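Up at 5:40 because the radiator was knocking again. Bled it with the little brass key and got a cupful of brown water out of it, then it went quiet. I'll ask about it at the office, but I expect they'll say to bleed it.

Read over the last week of these entries with breakfast and noticed I've written almost nothing on the translation, although it has taken up every morning. So, to catch up.

The book is the Rikivdale letters, written by a schoolteacher to her sister over one long winter in the valley. There are 493 pages in the typescript, counting the index, and I'm on page 100. At this speed I will finish well after the date I gave Söderlund. I haven't told them yet. The letters themselves aren't hard. She writes short sentences, mostly on food, snow, and which pupils are missing. What slows me down is her words for weather. She has one word for snow that has gone gray and holds your weight in the morning but drops you to the knee by noon. I had "crust" for it, then "rotten snow," then "crust" again. This morning I went back and made it "morning snow" throughout, which is shorter and I think closer to how she uses it. It took an hour and a half to change and check them all.
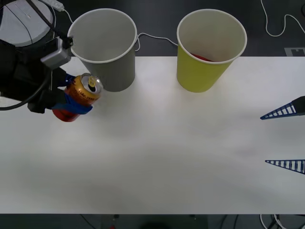

The other trouble is the coffee. In the fourth letter she complains that the store at Plirkus has run out and that she is drinking roasted barley instead, and from then on she calls the barley "coffee" without saying so. A reader who skips a letter will think she has the real thing. I could put a footnote there, but she wouldn't have wanted one, and her sister didn't need it. For now I've let her say coffee. It did make me think how particular people are over what they drink and what they call it. I'm the same. I will drink a Coke Zero from the can, like the gold and orange one here, and not mind that it has gone flat, but pour it into a paper cup and I leave half. The teacher drank her barley from a blue enamel mug and says twice that it tasted worse from anything else. I'd marked the second mention as a slip, something she forgot she had already told. Now I think I'll take the mark off.

Walked to the post office at noon to mail the signed form back. Long line. The man ahead of me was sending a lampshade and they couldn't agree on the size of the box. Bought stamps and came home by the canal, where they've finally fixed the railing. Soup for lunch, the last of the lentils. Need onions, dish soap, printer paper.

In the afternoon I did letters 31 and 32. The first is nearly all arithmetic. The school owed money for firewood and she sets it out for her sister, every load and what was paid, down to a total of 2571, and she doesn't name the currency because of course they both knew it. I checked her adding and it's right. I've left the sums laid out as she had them, one under another, and not run them into a paragraph. They look bare on the page, but she was worried when she wrote them and I think it shows better that way.

Letter 32 is the one where the road opens. Only eight lines. I did it in 20 minutes and then spent longer than that on the last line, where she says either that the sleigh "was heard" or that it "let itself be heard." Picked the plain one. 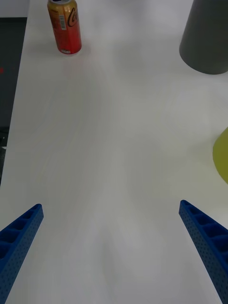

Roald Lie wrote back at four to say I was wrong on morning snow. His view is that a farmer would never have called it that, and that the word has something sour in it, like milk on the turn, which I've lost completely. He'd go back to rotten snow and put up with how it sounds. He also thinks the barley needs a footnote, a short one, the first time only. On the sums he agreed with me, and he wanted to know if the Brestano edition had kept them. It hadn't. They cut the letter down to 2 paragraphs and left the firewood out.

I didn't answer right away. He is probably right on the sour part. I tried "sour snow" in three places and it looked odd in the first and fine in the other two, so I've left it in pencil and will look again tomorrow before I start on 33.

Ironed two shirts. Called Mom, who was on her way out and will call back. Radiator still quiet at ten - bed now.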